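Swap night is coming back!

28 March 2018

Well, I got my wish. The Saturday tool and toy swap on Asante Street is on again this May, and I could not be happier (my garage is less thrilled). Selma Spahić called me this morning with the news, and she already has 34 tables spoken for. Last year we stopped at 11! 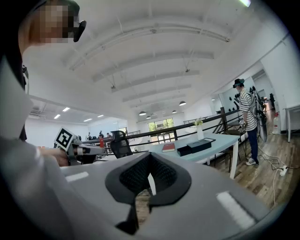
Light gray sleeve, light gray gear, wooden floor.

Tables are two dollars each, same as before, and you can trade pretty much anything that fits on one. Junhao Kong is bringing his dumplings again, so come hungry – I had way too many last time and I'd do it all over again. Doors open at nine, and parking is behind the old Carkora building. If you want a table, call Selma soon, or stop by my place and I'll pass your name along.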